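3.2 Storage trial and bloom scoring

Table grapes were bought at the Cledberg wholesale market in November and kept in two cold rooms, one at the Dimov packhouse and one at Ekus. Each room held 40 bunches in vented cartons. Relative humidity was logged hourly, and cartons were rotated between shelves twice a week.

Bloom, the waxy coating on the berry skin, was scored by eye on a five-point scale. Handling rubs it away, and buyers tend to read a dull, even coating as a sign of freshness.

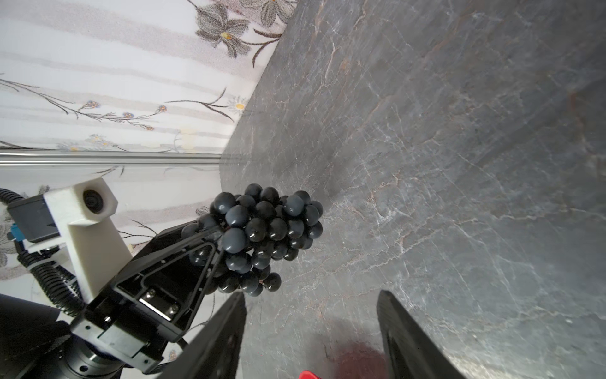
Figure 4. Dark grape bunch with duller, slate-blue bloom on several berries and shinier skin on others.

Scores were given per bunch, using the side with the least bloom. Bunches with split berries were left out of the bloom analysis but kept for weight loss. 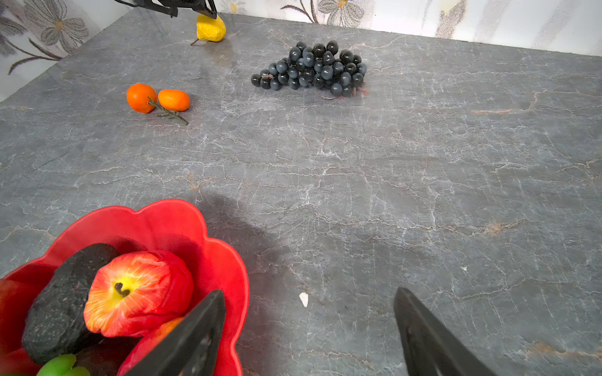

Weight loss after 17 days was higher in the Dimov room, where the door was opened more often. Stem browning followed the same pattern - the two measures were closely linked in both rooms. Of the bunches stored at Ekus, 13 showed browning on the main stem.

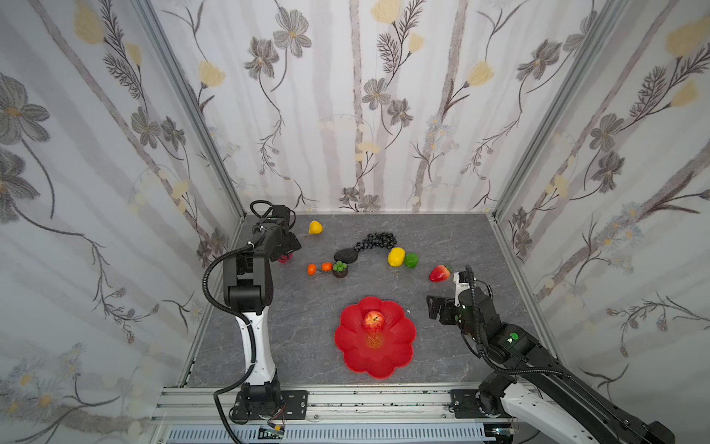
We did not test packaging liners. Earlier work on the Boonchu variety suggests that liners slow stem browning but raise the risk of gray mold, and a separate trial would be needed to weigh the two effects.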